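Chapter 4

Cooking with Moist Heat

Key terms: boil, simmer, poach, steam, carryover, proofing, tier

Every cooking method moves heat into food. What changes from one method to the next is the material that carries the heat. In an oven it is mostly hot air. In a frying pan it is metal and a thin layer of fat. In the methods covered in this chapter it is water, either as a liquid or as a gas.

Moist heat has an upper limit. At sea level, water in an open pot boils at 212 degrees Fahrenheit and stays there no matter how high the burner is turned. Extra heat makes the water boil off faster, but the temperature does not climb. This is why boiled and steamed foods do not brown. The reactions that give toast and roast meat their color need a surface well above 212 degrees, and they happen very slowly on a surface that is wet.

At higher elevations water boils at a lower temperature, and recipes written for the coast run short. Students at the Illgate campus should add time to the dried bean recipes at the end of the chapter. The rice recipes have already been adjusted.

4.1 Four methods

Boiling uses water at a full, rolling boil. It suits pasta and some root vegetables. The movement of the water keeps pasta from sticking but will break up fish or soft potatoes.

Simmering takes place just under the boil, with small bubbles rising here and there. Most soups and stews are simmered.

Poaching is cooler again. The water is hot and nearly still. Eggs out of the shell, fish, and whole pears are commonly poached.

Steaming keeps the food out of the water. The food sits on a rack or slatted floor, and steam rises past it. When steam touches a cooler surface it turns back to liquid and gives up a large amount of heat. A kitchen steamer full of steam therefore cooks much faster than an oven set to the same temperature. It is also the reason steam burns are so serious. Open a lid away from your face, far edge first, and keep your forearm out of the path.

Steaming has a second advantage. Vegetables lose some of their vitamins and color into the water they are boiled in, and the loss is smaller when the water never touches them.
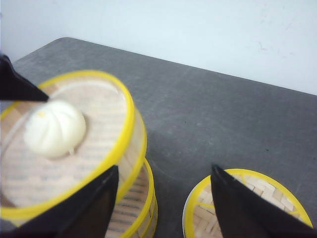
Figure 4.1. A pleated bun on the slatted floor of an open bamboo steamer.

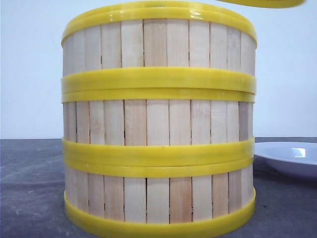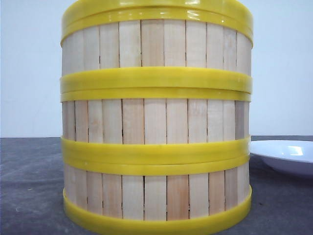 Figures 4.2 and 4.3. A steamer with three tiers of slats and yellow bands.

4.2 Steamed doughs

Bread is usually thought of as something baked, but in much of northern China the everyday wheat bread is steamed. The dough is close to an ordinary white bread dough, often with a little sugar, and it is leavened with yeast or with a piece of dough saved from an earlier batch. With no dry heat to form a crust, the outside stays pale and soft.

For the basic dough used in this course, combine 300 grams of all-purpose flour with a packet of yeast, a spoonful of sugar, and enough lukewarm water to make a firm dough. Knead for 10 minutes and let it rise until doubled. Shape, then proof a second time. Buns that are steamed too soon come out dense, and buns that are proofed too long tend to wrinkle and collapse.

Line the steamer with squares of paper or with cabbage leaves and leave 2 inches between buns. Place it over boiling water and cook plain buns of the size in Recipe 4-6 for 17 minutes. Turn off the heat and wait a short while before lifting the lid. A flat metal lid collects drops of water, which fall and leave shiny spots on the dough. Tie a dish towel around it, with the corners knotted on top, well clear of the burner.

4.3 Notes from a working kitchen

Aatos Kinnunen ran the bakery counter at Murnel, a lunchroom near the ferry landing in Tustia, before he began teaching. His station logs are used in several exercises in this book. The entry below was written in December.

"Second batch flat again. Same flour, same yeast. Kitchen was cold when we opened and I went by the clock. Third batch I left until the dough was slow to spring back when I pressed it. Good."

Keep a log of your own during this unit. Write down the temperature of the room, the time of each rise, and how the dough looked and felt before it went over the water. You will need these notes for Exercise 4-2, in which you compare two batches of the basic dough proofed for different lengths of time.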